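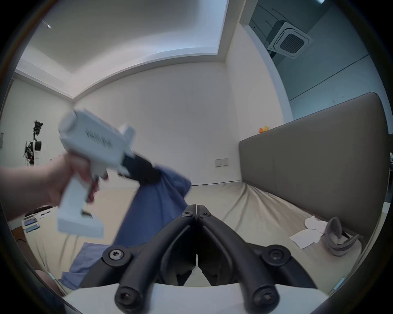
The case for folding on the bed

Most written advice on laundry assumes a table. The reader is told to clear a hard, flat surface at waist height, place the item face down, smooth it from the center and bring the sides in. The drawings that go with this advice show a rectangle of cloth on a rectangle of tabletop, with nothing else in the room. Few homes I have lived in had such a table free at the time the dryer finished. They all had a bed.

My position is that the bed is the correct default surface for handling household cloth, that its faults are real but manageable, and that the usual objections confuse two separate jobs. I have held this view for long enough to have had it argued with, chiefly by Ilari Hirvonen, with whom I shared an apartment on Ghanem Street and who folded everything on the kitchen counter, including fitted sheets.

The first job is handling: getting an item out of the pile, finding its edges, shaking it out and getting it roughly square. The second is finishing, meaning the creases, the final fold and the stack. A hard surface is better for the second. It is worse for the first, and the first takes most of the time.

Consider what happens when a large piece of cloth is dropped onto a polished table. It slides. A corner goes over the edge, the weight of the hanging part pulls on the rest, and the piece leaves the table unless a hand or a forearm is kept on it. Put the same piece on a sheet and it stays where it was put. Cotton on cotton has enough friction to hold one end while the other is pulled straight. That is a great deal of help for someone working alone, and nearly everyone folding laundry is working alone.

The second advantage is area. A kitchen counter is deep enough for a shirt. A dining table will take a bath towel opened out, provided the fruit bowl and the mail have been moved. A bed takes a duvet cover, or it takes the unsorted pile, the item in hand and several finished stacks together. I consider this decisive. Folding is mainly a sorting task with some geometry in it, and sorting needs space more than it needs flatness.

Access is the third. A bed in the middle of a wall can be approached from two sides and the foot. Counters are approached from one. With wide items I walk the corner around to where it belongs, then walk back, and a counter does not permit this.

Now the faults.

Height is the serious one. My table is 31 inches high and my mattress is well below that. Anyone of ordinary build who stands at a bed and folds for half an hour will feel it in the lower back. Hirvonen's argument began and usually ended here, and I do not dispute the mechanics. The remedy is to stop standing. Kneel on a cushion at the side, or sit on the edge with the pile behind and the work in front. Sitting costs reach, so I stand for the sheets and sit for everything smaller. People with tall box-spring beds can ignore this paragraph. People with platform beds should read it twice.

The next fault is the surface itself. A mattress gives under the hand, so pressure applied to a crease goes partly into the mattress. For this reason I do not attempt sharp folds on a bed. I also do not attempt them on most things. A T-shirt that will spend a week under other T-shirts needs to be compact and even, and the weight of the stack does the pressing. Dress shirts, table linen and anything else that must show a line should go to the ironing board, where they were going in any case.

A rumpled sheet makes the surface worse. Long wrinkles in the sheet below steer the cloth above, and a hem laid along one of them looks straight when it is off by 2 inches. It takes a few seconds to pull the sheet tight on the side being used. I do this and recommend it. I do not recommend making the bed in full before folding on it. That instruction appears in a number of housekeeping guides and adds a chore to a chore. If the bedding is due for washing, strip it and fold on the mattress protector. If it is clean, pull it flat and start.

Then there is what already lies on the bed. Beds collect small soft objects: used tissues, neck cushions, headbands, single socks, chargers. Soft objects are easily folded into other soft objects. I have found a tissue inside a folded towel after it had been in the closet long enough for me to have no memory of the day in question, and the tissue had shed along the whole inner fold. Before the pile goes down, one pass with the flat of the hand from the head to the foot is sufficient. Tissues go in the trash. Anything that belongs on the bed goes up against the headboard and stays there.

Phones deserve a separate rule. They should be on a table and stay on the table. A phone on a bed during folding will be covered, then lifted inside something, then dropped, and if the floor is tile the outcome depends on the case. Put them side by side or one on top of another, as preferred, with the cable run so that nobody's foot meets it.

A word on headboards, which are seldom discussed as working equipment. A tall upholstered headboard is useful in this context for a plain reason: it is a vertical stop. Finished stacks pushed against it do not lean. An open-slat headboard lets the top items of a stack slide through, and a metal one is too cold and slick to hold anything. Padding also does no harm to a cuff or a zipper that swings into it. The top rail should be left free of laundry. It will hold an ornament or a toy without trouble, but folded cloth placed there comes down behind the bed, and retrieving it means moving the bed.

The procedure I use is short. Large items come first, while there is room. Pick the piece up by one corner and let it hang. A hanging cloth sorts itself out to a degree that searching through it on the surface never does; gravity finds the opposite corner, and the free hand only has to travel down the edge to the next one. With two corners held, lower the far edge onto the bed first and bring the near edge back toward the body. The cloth then goes down with little air under it. Throwing it out like a picnic blanket is quicker and traps a bubble in the middle, which must then be chased to the side.

Two people can do this in half the time, if they agree on who moves. In our apartment we did not agree, and met in the middle with both corners twisted the same way. The rule should be that one person holds and the other walks. Talking helps less than one would think.

Towels come after sheets. Mine are 350 grams per square meter, which is a light towel, and I chose them with folding and drying in view. Heavy towels make an impressive stack and a poor one, since each fold springs back and the pile rounds off at the edge. The thin ones lie flat. They are 100 percent cotton, and they have lost softness with every year in hard water, but they still fit the shelf.

Small items go last and are not folded on the bed at all. Socks and underwear are sorted there and put straight into the drawer. The time spent folding underwear has never been returned to anybody in any form I can identify.

Manufacturers have noticed the bed and have tried to sell it a tabletop. The Skundex is a hinged board with a felt underside, meant to sit on the mattress and provide the hard surface. The Orkesano is a stiff mat that rolls up. I used the board for a winter. It does what it claims: creases are sharper, and shirts come out identical in width. It also removes the friction that made the bed worth using, so that whatever is not being folded slides off the edge of the board, and it has to be stored somewhere flat, under the bed, where it gathers dust that must be wiped off before clean clothes touch it. I gave it to Hirvonen, who put it on the counter. He reports that it works very well there, and I believe him. I have only handled the mat in the shop on Sturnard Road, where it would not lie flat at the ends.

The hygiene objection I take less seriously. It holds that clean laundry should not touch bedding that has been slept in. Pillowcases are a fair exception and I keep stacks off them. For the rest, the garments in question will be worn by the same person who slept in the sheet, frequently within a day, and those who object rarely extend the same standard to the kitchen counter, where onions are cut. Pet owners have a stronger case. A blanket kept for the purpose, laid over the sheet, answers it, and the cat will sit on the blanket in any event.

One limit should be stated. The bed is needed at night. A table can hold a half-finished pile for days, and many do. A bed cannot, unless its owner is willing to sleep on one side of it, and I have been willing more than once. I count the deadline as a benefit. Start before nine in the evening, do the sheets first, and if time runs out, move the remainder to the chair – it will be flatter in the morning than it would have been in the basket.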